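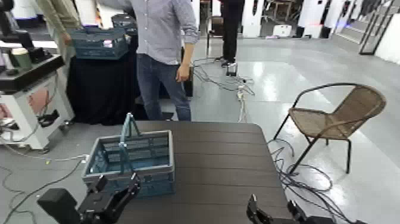
Slow down on the approach and quit chasing the handle, was the first thing I heard this afternoon, from over my shoulder, before I had done anything I'd call chasing. Try it with the elbow out. Then, a minute later, from the same voice: you're steering, you should be reaching. I wrote that one on the back of my hand so I'd have it for tonight.

Home | Notebook | Rigs | Task sheets | Parts shelf | Search

Notebook, December, teleop days
Task: basket pick, left arm lead

OK so. We're on the basket task now and I'm the one driving for most of this block, so these notes are mostly about driving. The blue-green basket is on the slatted table, near left, handle up. The job is: left gripper takes the handle, lifts straight up, clears the table, holds, sets it back down. No right arm at all except to stay out of the way. It sounds like a five-minute thing and it ate my whole afternoon!

Target for the block is 60 clean demos. I have 30 that I'd keep. There are 7 more I've flagged as maybe, and I'd like someone else to look at those before I throw them in, because by that point I was tired and grading myself kindly.

About the steering remark. When I watch the replays I can see what was meant. I bring the gripper over the basket, stop, look, nudge left, stop, look, nudge down. Every one of those stops goes into the recording. The policy we trained on the Terna set last month did exactly this — hovered, twitched, hovered — and we spent days blaming the controller when it was copying us perfectly well. So the rule for me now is one motion from rest to pre-grasp, even if the pre-grasp is a bit off, then one correction, then close. If I need a second correction I let it run to the end and mark it, and I don't stop the recording halfway. Stopping halfway leaves stubs in the folder and somebody has to clean them out (me, it's always me).

Handle notes:

The handle is the same color as the basket, so in the head view it gets lost against the lattice when I'm right above it. Coming in a little from the near side is much easier, you get the handle against the table slats and the table is dark brown so it pops. I did the first bunch from straight above out of habit. Switched after the break and my keep rate went way up.

Closing too high on the handle is fine. Closing too low, the fingertips go for the grid and want to hook in it, and then the lift comes up crooked. Two of the rejects are that. I kept the files under "hooked" in case we want them for the failure set.

Wrist angle matters more than I thought. If I square the fingers to the handle before I go down, the close is boring, and boring is what we want. If I try to rotate while descending I overshoot nearly every time. The Nusari leader arms have that bit of drag in the wrist joint and I push through it too hard. Might just be me. I'd like to try the session again with the Imico pair, same task, same table, and see if the overshoot goes away.

Right arm: park it low and to the right, leave it, hands off. I had it drifting into view early on since my right hand relaxes when I concentrate on the left. Somebody suggested resting my elbow on something. Works great, should have done it from the start.

Stuff to vary for the next batch. So far the basket has only been near left. I want it shifted toward the middle, then turned a quarter, then with the handle tipped over to one side (this one scares me a bit). There's a second basket of the same design over on the black cloth table, and I'd like to leave it sitting there for half the demos and move it out of sight for the other half. If the policy learns "go to the blue-green thing" I want to know early which blue-green thing it picks.

Also people in the background. I vote we don't clear the room for this. We cleared everybody out for the Tabrizi demos and the result fell apart the first time there were legs behind the table. Stand where you like, talk, just don't reach over the table while the recording is on.

Cable note: the loops on the floor by the table are a trip waiting to happen, and I've stepped on them more than once with the leaders on. Can we please tape them down before the next block? I'll bring the tape.

Stopped at 5:40 with my shoulders complaining. Last three demos of the day were honestly the smoothest I've done — elbow out, no steering. Left them named as they are, please don't renumber the folder until I've been through the maybes.

Next up: handle tipped, near left, same speed.

Recent entries
Leader arm drag, wrist joint, part 2
Why the Terna policy hovers
Tabrizi demos: what we'd redo
Gripper finger wear, quick check
Naming files so we can find them again

Contact the lab | Copyright, all entries belong to their authors | Back to top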